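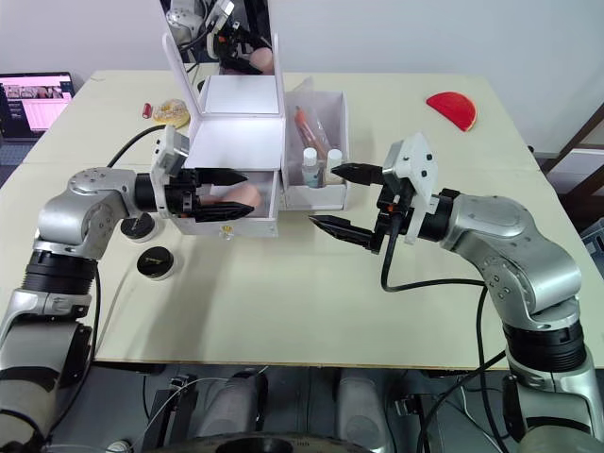
Istik Automation Club – Safety and Good Practice Group

In August we visited the robot hall of Zovavar. The visit began in room 13, where we had to read the house rules and sign them before going in.

The task on the table was a cosmetics organizer with a mirror in the lid. Two arms work over one small box, so most of our questions were on the rules for sharing the space. Their written rule is that only one gripper may be inside a drawer at a time, and the other must wait with open fingers. I liked that the rule is short.

Rule 50 says that loose items on the table must be listed before each run, also the small jars and the lipstick. Rule 51 says who may press the stop button – everybody, visitors too. After a stop, the operator writes a line in the log book. The book we saw was open at entry 649.

We discussed also the cables. At Dristton, which we visited earlier, all cables must be fixed to the arm, but Zovavar permits a free loop if it is checked every morning. We did not agree among us which is better.

The Pan checklist was given to us on paper. Copies are in the club cabinet.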